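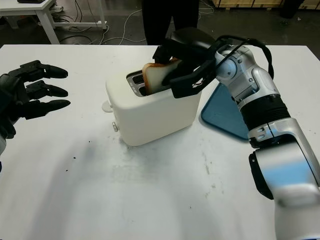 Toast Morning FAQ

What is Toast Morning?
It's the breakfast hour at Masau, our shared kitchen, and we love it! Come by from 7 a.m., drop a slice in the toaster and stay to eat with whoever turns up.

Do I need to bring my own bread?
Nope! There's plain white bread every time. If you bake, please bring a loaf (Yến Trương's milk bread was gone in minutes, and we still talk about it).

My homemade slices are thick. Will they fit?
If a slice slides in without pushing, you're good. If you have to squeeze it, trim it or use the oven.

Which setting should I use?
Start at 4 for fresh bread and go lower for anything sweet - raisin bread browns so fast!

My toast is stuck. Now what?
Unplug the toaster, let it cool, then turn it over and shake gently. No forks or knives, please.

Who cleans up the crumbs?
Whoever made them. A damp cloth for the table, and the crumb tray goes over the trash can.

Can I bring toppings?
Yes, yes, yes! Bok-nam Na's plum jam is back in June. Please put your name on the jar and mark anything with nuts.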